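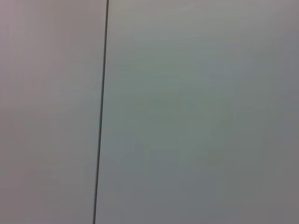
# Gap growth at panel joints in unheated rooms

Natália Havlíček
Building Materials, second-year project

## 1. Background

Flat panels fixed side by side leave a joint, and the width of that joint changes over the year. Most of the change comes from moisture. Wood-based board takes up water from damp air and swells; in dry air it gives the water back and shrinks. Temperature has a smaller effect, which I have ignored except where stated.

The question came from the Pasurgate building, a former seed store now used for teaching. Its ground-floor rooms are unheated for most of the year and are lined with painted board. The joints open enough in winter to crack the filler, and the filler is replaced every spring. I wanted to find out whether the movement could be predicted from simple humidity readings, and whether a flexible filler would be worth the extra cost.

## 2. Materials

Two types of board were tested. Board A was cut from offcuts left over from the last repair at Pasurgate. Board B was bought new from Vaněk, a timber merchant in Plurnville. Both were sawn into strips 800 mm long and sealed on the faces with two coats of the same white paint. The cut edges were left bare on half of the strips and painted on the other half.

The filler was Skudo, in its standard and flexible grades. Both were mixed or applied as stated on the tub.

## 3. Method

Pairs of strips were screwed to a steel backing bar at their outer edges, so that all movement appeared at the joint between them. Each joint was set with a steel spacer, which was then removed. Joint width was measured with feeler gauges at the top, middle and bottom.

The pairs were kept in a closed cupboard. Humidity was raised with trays of salt solution and lowered with drying crystals. Each step lasted 7 days. I had planned longer steps, but the cupboard was needed for another project from July onwards.

A humidity logger in the cupboard gave 409 usable readings. Readings taken within an hour of the door being opened were removed before the averages were worked out.

Feeler gauges were chosen over callipers after a short trial. The calliper jaws rested on the paint at the edge of the strip, and the paint was thicker there than on the face. The gauges gave the same result on repeat readings provided they were not forced.

## 4. Results

### 4.1 Edge sealing

Painted edges slowed the movement in both boards. By the end of a step the bare-edged pairs had almost stopped moving, while the painted pairs were still changing. The final width for painted pairs is therefore not known, and they should not be read as moving less overall.

### 4.2 Taper

Many joints did not stay parallel. They opened more at one end than the other, and the wider end was usually the one nearer the salt tray. Air in the cupboard was evidently not well mixed. A small fan was added for the last two steps and the taper was reduced, although it did not disappear. Part of it may come from the backing bars, two of which were found to be slightly bent.

### 4.3 Board type

Board A moved more than Board B at every step. It had already been through several winters, and its density was lower when weighed. The two causes cannot be separated with the samples I had.

### 4.4 Filler

Standard Skudo cracked along one side of the joint in all bare-edged pairs during the first drying step. The flexible grade stayed attached to both sides, but it sank below the surface and left a visible groove once painted.

## 5. Cost

The estates office gave a figure of 3,000 crowns per year for refilling the Pasurgate joints, including labour. The flexible grade costs more per tub, but labour makes up most of the bill. If it lasted for two winters it would be the cheaper option. My tests were too short to show that it would.

## 6. Further work

- Repeat the drying steps with the fan running throughout.
- Check all backing bars against a straight edge before use.
- Run painted pairs until the width stops changing.
- Fit a logger in one of the ground-floor rooms over a full winter.
- Try a second coat of flexible filler to correct the sinking.

Measured widths for every pair are in Appendix A. The salt solutions and their target humidities are in Appendix B.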